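4.2 What people told me about clearing up after dinner

I went into this part of the study thinking I'd hear a lot about chores and fairness. I did hear some of that, but mostly people wanted to talk about plates. My sample was 124 adults in two towns, Utberg and Lavoie, and each of them kept a kitchen diary for 30 days. That gave me 2,616 usable entries (a few got lost to spilled coffee, which I think is fair for a kitchen diary).
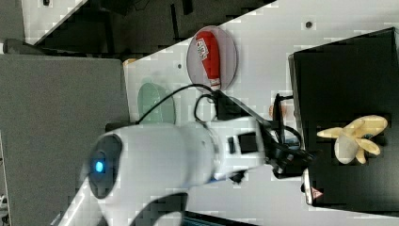 Plates, in these diaries, carry a lot of family history. One woman in Lavoie still sets the table with the odd ones left over from three different households, and she can tell you which cousin broke the rest. Color came up far more than I expected too. People would write "the green one" and assume I knew exactly what they meant, and a pale green plate like the one in the picture above is just the kind of thing they had in mind – plain, a bit see-through, easy to pick out of a stack. Favorites like that got washed first in a lot of homes, often by hand, even where there was a dishwasher two steps away.

Then there's the question of what stays out between meals. I had coded this as "mess" in my first pass, and I had to go back and change it! Many of the Utberg diaries treat the things left on the table as a kind of promise that everyone will be back. Salt, napkins and sauces all turn up over and over in the evening entries. 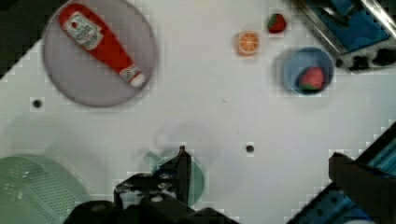

Figure 3. Tableware and a condiment.

The Lavoie households were stricter and tended to clear everything before anyone sat down to watch TV. I don't want to make too much of the gap between the towns, though. Kitchens in Lavoie are smaller, and in a lot of them the dinner table is also the homework table and the bill-paying table. When I looked only at homes with a separate dining room, the two towns looked pretty much alike, and I come back to that in Section 5.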